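How to get a can picked up at an open day (and try the arm yourself)

I went to the February open day at Gresoven with a free afternoon and a bag of snacks, and I came home having driven a robot arm with my own two hands. Well, one hand. Some friends asked how you get a turn and what you're supposed to do when you're up there, so I'm writing it all down while I still remember it.

First, getting in. The entrance you want is the one on the loading side of building 64, past the bike racks. I walked all the way to the front lobby and had to come back, which cost me ten minutes and a good place in line. Sign the sheet at the door and write down a phone number, they text you when your slot is near. The afternoon group starts at 3 and it filled up fast. If you're bringing kids, go for that one anyway, the morning is mostly talks.

Watch a full round before you take one. Vidar Backlund was running the table when I got there and he didn't mind people leaning in (as long as your sleeves stayed off the mat!). The job is easy to explain: there's a can and a cup, and the hand has to take hold of the can without bothering the cup. It's a lot harder than it sounds.

The table, with the can up and the can down:
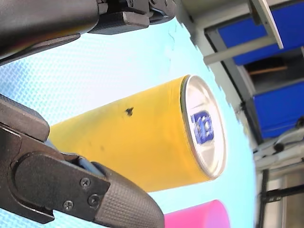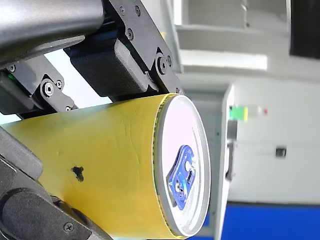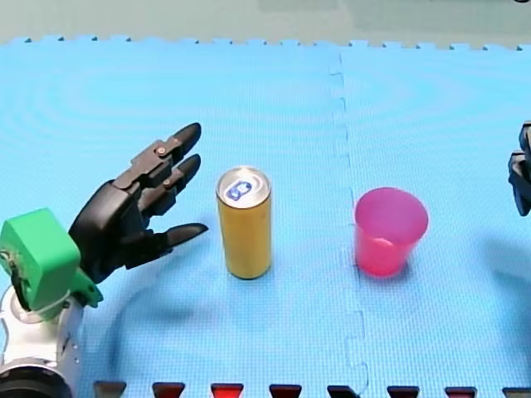
OK, so your turn. Sit down and get your elbow on the armrest before you touch anything. I skipped that and my shoulder was complaining inside of two minutes. Dagný Baldursdóttir was coaching my slot and the steps she gave me went like this:

1. Press the green start button on the controller and wait for the beep. The arm won't listen to you before the beep, so don't start wiggling the stick and wondering what's wrong.

2. Turn the speed dial down. It goes up to 80 and I'd stay way below the middle. She set mine for me and I was glad she did.

3. Open the fingers all the way while you're still well away from the can. If you wait until you're close, you'll bump it.

4. Come in from the side, low and level. Everybody wants to swoop down from the top like one of those claw machines at the arcade. You can do it that way, but a tall skinny can tips if you catch the edge of the lid, and then you have a rolling can to chase.

5. Stop when the can is between the fingers and look at it from the other side. Get up out of the chair if you have to, it's allowed. From where you sit it's really hard to judge depth, and I thought I was lined up when I was off by the width of a finger.

6. Close slowly. Little squeezes on the trigger, with a pause after each one. When the can moves at all, stop and let it settle.

7. Lift just enough to clear the mat, hold for a count of five, and set it down again.

If it falls over, don't panic. You can go for it lying down, and I kind of preferred that. Bring the fingers around the middle of the body and stay clear of the ends. Go in slowly there too - a can on its side will scoot off if you nudge it. If it's gotten somewhere silly, ask and they'll stand it up for you. Please don't reach in yourself with the arm powered on, you'll get a very firm "hands back" from the whole table. I know this from experience.

My first two tries were bad. On the third I got my lift, held it, and made a noise I'm not proud of. Vidar keeps a running count of good lifts in a notebook and mine went in as number 2842, so now I have a number.

A few odds and ends. Wear short sleeves or push them up. Eat before your slot, the coffee cart was out of everything except oat bars by the time I finished. The Finex people were in the next room with the Brenderov sorting line, and it's worth a look while you wait for your text, just be warned that it's loud in there. Parking behind Åberg is free after lunch and it's a short walk over.

They let me go back in line for a second turn near closing time, when it had thinned out a lot. If you can stay late, do.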